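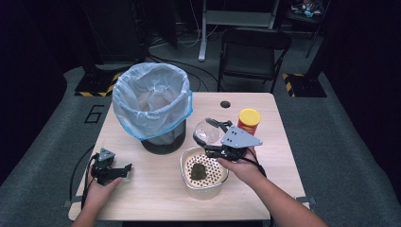 Clearing up at the table: a clear round object in the right-hand gripper, a lined bin waiting on the left.

Segmenting the tidy-up: what's new in Cikance

If you've looked over anybody's shoulder in the Nivdale lab this spring, you'll have seen the coloured bars. They belong to Cikance, our tool for cutting long hand-held gripper recordings into labelled steps, and the new version is out for everyone on the team from 2025-03-06. I've been using the test build on the clearing-up recordings and I'm very happy with it!

The big change is how it finds the edges of a step. The old version looked only at how far open the jaws were. Jaws close, step begins; jaws open, step ends. That worked nicely for blocks and cups, and badly for anything soft. A wet sponge squashes so far that the jaws look nearly shut, and the tool would decide that the person had let go, or had never picked anything up. We ended up with recordings chopped into crumbs (Anastasia Bakalis had a folder of the worst ones, sorted by how cross they made her).

Now Cikance looks at three signals together: jaw width, the speed of the hand, and whether the thing between the fingers moves along with the fingers from one moment to the next. The last one is Athina Papadakis's work and it's lovely to watch. She doesn't try to name the object at all. She tracks a small patch of picture just ahead of the fingertips and asks if it stays put relative to them while everything behind it slides past. If it does, something is being held.

See-through things are still the hard case. A clear plastic dome shows you whatever is behind it, so the patch changes even when the grip is perfect. For those the tool leans more on jaw width and marks the step in amber, meaning a person should check it. In my last batch of 15 recordings, 4 had amber steps, and I could fix each of them by dragging one edge. I'd like fewer, but I much prefer an amber bar to a wrong green one.

Two-handed work gets its own treatment as well. Each hand now has a separate track, with a third one underneath for moments when both are busy with the same thing, such as holding a bin liner open with one and dropping rubbish in with the other. Before, the idle hand was simply thrown away. That was a shame, as the planner people at Gorville want to know where a waiting hand waits — it tells them a good deal about what's coming next.

Smaller things, in no special order:

Undo goes back 5 steps. It used to go back one, and then sulk.

Labels can be typed in your own words and matched to the shared list later. "Chuck it in the bin" is fine.

Long recordings open much faster. The full set of 2,000 no longer has to load before you can look at the first.

The Economou export writes both hands to one file, with matching clocks. If you have scripts that expect two files, switch on "split hands" in the export menu and they'll carry on as before.

One known fault: if a cable swings in front of the fingers, the tracker can latch on to it and report a grip that goes on for ages. Athina has a fix half written and hopes to have it in for April. Until then, keep an eye out for very long bars, and send her the recording name when you find one. She's collecting them for testing and would be glad of more, especially any with baskets or bin liners in them.

Old projects open in the new version without conversion, but your hand-made edges are kept only if you tick "keep my edits" the first time. Please do tick it. I didn't, and spent an afternoon putting mine back.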